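Cleter Play and Learning Rooms
Activity Room Inspection Checklist -- Tables and Foam Construction Blocks
Period covered: December

Purpose
This checklist records the condition of table surfaces and foam blocks in the activity rooms. It is completed before a room is opened to groups and again when a set is moved between sites. Entries are marked Satisfactory, Attention or Withdrawn. A comment must be written against every entry, including those marked Satisfactory.

Room: Totar, ground floor
Stock listed for the site: 2,742 foam pieces, all sizes
Pieces drawn for close inspection: 300

Section 1. Table surfaces

1.1 Top clean, with no residue from glue, paint or food
Satisfactory. The top was wiped before the blocks were set out. The mottled look of the grey-brown surface is part of its finish and should not be scrubbed. The abrasive pads used after the last craft session are to be kept out of this room.

1.2 Top free of chips, splinters and lifted edges
Attention. One corner has a rough patch on the underside. It cannot be felt from above but can be reached by a seated child. Sand and seal before the next booking.

1.3 Table stands level and does not rock
Satisfactory. Tested by pressing on each corner in turn. The felt pads have worn unevenly and will need to be replaced in the spring.

1.4 Lighting over the table adequate
Satisfactory. Shadows on the top are soft and colours can be told apart without strain. Staff reported glare at the window end in late afternoon; the blind should be lowered from 2 p.m. when the low sun reaches the tables.

Section 2. Foam blocks, condition

2.1 No tears, bite marks or missing corners
Attention. Six pieces from the inspection draw were damaged, all at the corners. They have been bagged and withdrawn. Damaged foam must not be trimmed and put back in the tub, as was done at the Mujić site.

2.2 Foam springs back when pressed
Satisfactory. Firm throughout. Two older blocks were slow to recover but remain within the accepted limit.

2.3 Colour fast when rubbed with a damp white cloth
Satisfactory. No transfer from the green, blue or orange pieces. Very slight marking from one reddish-pink block, which was washed and tested again with no further transfer.

2.4 No smell of damp or mould
Satisfactory. Tubs must be left with the lid off overnight after washing.

Section 3. Small pieces

3.1 Small cubes passed through the choke test cylinder
Satisfactory. No cube fitted inside the cylinder. The test applies to whole pieces only. Any fragment found on the floor or table is to be treated as a hazard and removed at once.

3.2 Small cubes kept apart from the sets used by children under three
Attention. Cubes were found in a tub marked for the youngest group. The tub has been sorted and relabelled. The room lead is asked to check it at the close of every session for the rest of the month.

Section 4. Layout and storage

4.1 Larger blocks set out along one side, leaving working space on the table
Satisfactory. The blocks were in a line at the side, with clear space beside them. This layout is preferred to a heap in the centre -- children can reach a piece without leaning across one another.

4.2 Tubs stored below shoulder height and not stacked more than two high
Satisfactory. The Vovon shelving is fixed to the wall and was found secure.

4.3 Floor clear of loose pieces
Satisfactory at the time of inspection. Foam slides easily on the vinyl by the door, and a mat is recommended.

Actions arising
Rough patch at 1.2: site maintenance, before the next booking.
Replacement of withdrawn blocks at 2.1: stores, with the next regular order.
Daily tub check at 3.2: room lead, to the end of December.
Mat at 4.3: awaiting a price.

Result: room may remain in use, subject to the actions above. 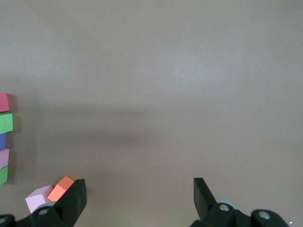
Items 1.1 and 4.1: table top with foam blocks along one side and two small cubes, one orange.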